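About Drenholm

Drenholm is a small research company. We study how a robot with two arms can learn to handle everyday objects from few demonstrations. Our method is called Kaijage, and most of our work today is around it.

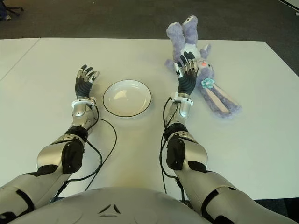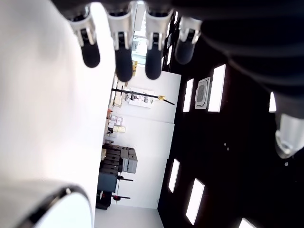 Our work at the table, from the head camera and from the wrist camera.

What we do

Many methods learn from one camera only. Kaijage learns from the head view and the wrist views together, and it decides at every moment which view to trust more. When the fingers hide a soft toy from the head camera, the wrist view gets more weight - and when the hand moves away, the weight goes back.

Our first result was made with 254 demonstrations of simple tasks, such as putting a plush toy into a bowl. The older method in our laboratory, Flelley, needed 3000 for the same success rate. We still do not get good results with very thin objects, and we work on this now.

Who we are

We are nine people in two teams. One team writes the learning software, and the other takes care of the hands and the recordings. Our recordings are kept in a library with the name Drada, which we share with partner universities on request.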